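About Us

Snacks, mostly. Tins, tubes, packets, and a back room full of cartons.
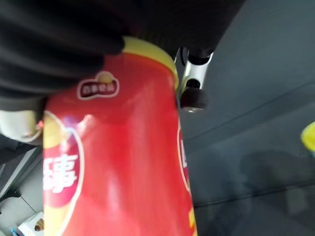

Red canister, yellow rim, a snack canister.

We're Veloso, a small importer and shop selling packaged snacks from all over. Started by Inês Morais and Khairul Menon out of a garage with one set of shelves and a borrowed trolley. Now a proper shopfront on Broriris Street, with a packing room out the back and a roller door that sticks when it's humid.

What we sell

Anything that comes in a tall can, basically. That's how it started. Inês collected them as a kid, kept pencils in them, buttons, her nan's knitting needles. Then biscuits and crackers, then seaweed, then the rice things Khairul won't stop ordering. At last stocktake (March) we had 313 lines on the shelf. A few have gone since, a few more have come in. If something you liked has disappeared ask us, it might be sitting in a carton we haven't opened.

We like good packaging and we're not shy about it. Bold colours, big lettering, little cloud-shaped logos. Plenty of customers buy on looks the first time and thats fine by us. Most of them come back for the same one.

How we pack

By hand, to order. Canisters go in upright with a cardboard collar, packets on top, never underneath. Paper fill, no foam. Dented lids come out and go in the seconds basket by the till, half price, first in first served. Same goes for scuffed labels.

Every carton gets checked for best-before when it comes in and again when it goes out. English ingredient and allergen stickers go on the back so the front stays clear. If a sticker's come off in the post, email us the product name and we'll send the details the same day. Please don't guess if you've got an allergy.

Mixed boxes

The Cluno box is the small one, good for a desk drawer or a birthday. The Ruvirport box is the big one, for offices and people with teenagers. Contents change every month and we don't do swaps, sorry, we tried it and it was chaos. You can tell us one thing to leave out. Put it in the order notes.

Who we are

Inês does the buying and the shelves. She faces every can label forward each morning and will notice if you put one back crooked.

Khairul does orders, freight, the website and whatever else is on fire. If you've had an email from us at some odd hour it was him.

Plus 3 casuals on packing days, mostly uni students, paid properly and fed badly.

Schools, clubs, offices

We do bulk. Some 440 boxes went out to schools and footy clubs last year for fundraisers and end-of-term things. Give us a fortnight if you can. Less than that, ring and we'll see whats on the shelf.

Visiting

Shop's open Tuesday to Saturday, ten till five. Closed public holidays. Parking round the back, mind the bins. Kids welcome, dogs too if they can be trusted near an open packet. Bring your empties back if you don't want them, a local art class takes the clean ones with lids.

Wholesale price list on request. Suppliers, samples to the shop address please, attention Inês.

Page updated 12 May 2026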